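Research notes: fingertip pose from marker cubes

Albane Lecomte and Thibault Charpentier have finished the first comparison of flat tags and marker cubes on the hand-held gripper. With one flat tag per finger, the tracker lost the pose whenever the operator rolled the wrist far enough to turn the tag away from the head camera. A cube on each fingertip keeps at least one face readable through most of that motion.

The test set was 300 demonstrations recorded in March, split evenly between the two setups. Dropped frames per demonstration fell from a median of 36 to 22. Most of the remaining losses come from motion blur and from glare on the tabletop. 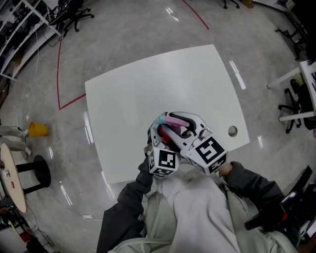
Jaw opening is computed from the distance between the two cube centers after each cube has been fitted as a rigid body. Faces seen at a steep angle are given less weight in the fit. Calibration takes 40 still frames with the jaw closed and is repeated whenever a cube is removed.

Two problems are open. The cubes add mass at the fingertips, and Charpentier has not yet measured how this changes the grasp. The fit also jumps when the visible face changes, so a smoothing step is being tested on the Westlow recordings. Code and calibration files are in the Stallo repository.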